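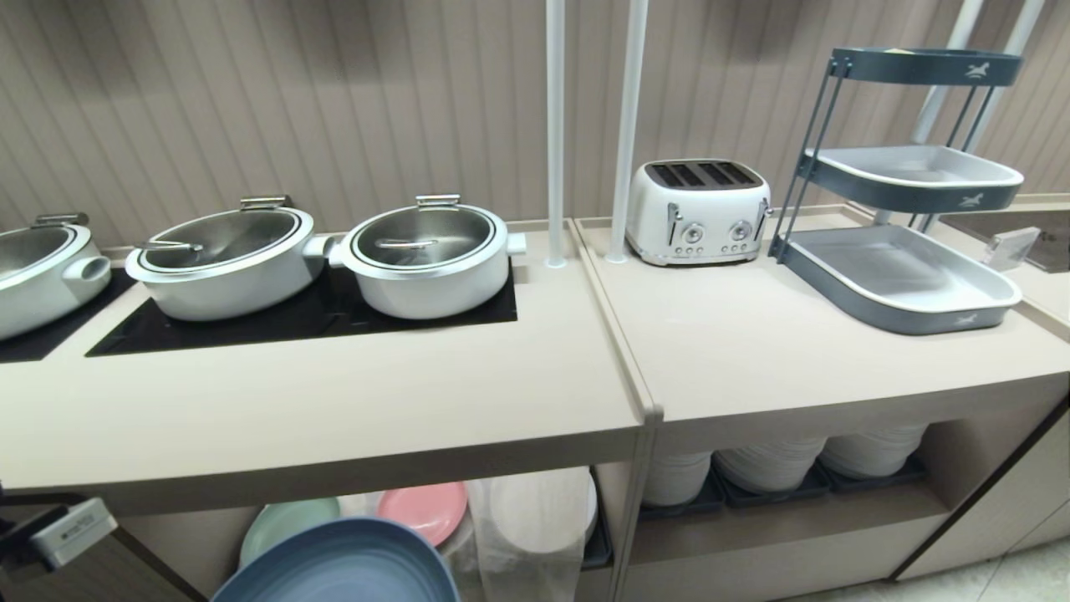 Bogumił Tomaszewski wrote to us in November to say that the breakfasts were the first thing in years that had got him out of the house before ten, and that he would like us to pass his thanks along to whoever was paying for the eggs. So, with great pleasure, we are passing them along. Thank you, from Bogumił and from all of us at the Follilmont Morning Table!

This is our second report on the grant, and it covers the fall and the first part of the winter. We promised you at the start that we would be open about what was going well and what was giving us headaches, and there has been a fair amount of both, so please bear with us if it runs a little longer than last time.

Who has been coming

We served 558 breakfasts in this period, against 277 in the one before it. A good part of the growth comes from the Uswood side of town, where the senior apartments put our flyer in everyone's mailbox along with the heating notice (a very well-read piece of paper, as we now know). Most people who come once come again. They tend to be in their seventies and eighties and living alone, and a few bring a neighbor or a grown daughter with them.

We should say that the number is meals and not people. Someone who comes every week is in there every week. We have 18 regulars whom we would miss and telephone if they did not appear, and that is the figure we care about most, even though it is harder to put on a poster.

What the mornings are like

Doors open at 8:30. We had planned on 9:00, but people were already standing on the step with their coats buttoned up, and it seemed silly to leave them there. Breakfast is self-service for those who can manage it and brought to the table for those who would rather sit. After the meal there is usually an hour of something. The blood pressure checks are popular, the talk on phone scams was so popular that we ran it again, and the chair exercises have a small but very loyal following. The poetry morning did not catch on. We may try it again in the spring with a different reader and shorter poems.

Mostly, though, people want to stay and talk. We had put quite a lot of activity into the first plan, as you will remember, and we have gradually taken some of it out again. When the tables are full and the noise is up, we let it run.

Getting people there

Transportation remains our biggest worry. The van from Trorkambridge was meant to make two runs each morning and has often made only one, which leaves people at the far end of Szczepańska Street either waiting or giving up. We met with the van service in the fall and they were kind about it, but they are short of drivers and could not promise much. In the meantime we have set up a list of people willing to give a neighbor a lift, and we repay their gas out of the transportation line. It works well enough in dry weather. We are less sure about January -- a car at the curb is no help if the curb is all ice.

Money

Spending is close to the plan overall. Food has cost more than we budgeted, mainly eggs and coffee, and the van has cost less, for the sad reason given above. With your agreement, we would like to move the unused part of the transportation money into food for the rest of the grant year, keeping enough back to cover the gas payments through the spring. The full breakdown is in the attached table. Printing is slightly over because we had the flyer redone in larger type after several people told us, quite firmly, that they could not read the first one.

Staffing

Our morning coordinator moved from part-time to 2 extra shifts a week in the fall, paid from our own reserves. We would like to talk with you about whether the next grant could carry those hours. The phone calls to people who have missed a week take up much of that time, and they are not something we want to drop.

What comes next

Between now and the next report we hope to settle the van question one way or the other, add a hearing-aid clinic to the calendar, and start a short survey so that we can tell you more about how people are doing. Bogumił has offered to test the questions on his own table first, and has already crossed one of them out.

You would be very welcome at breakfast any time you are in town. Come hungry, and come before 9:00 if you want a seat near the radiator.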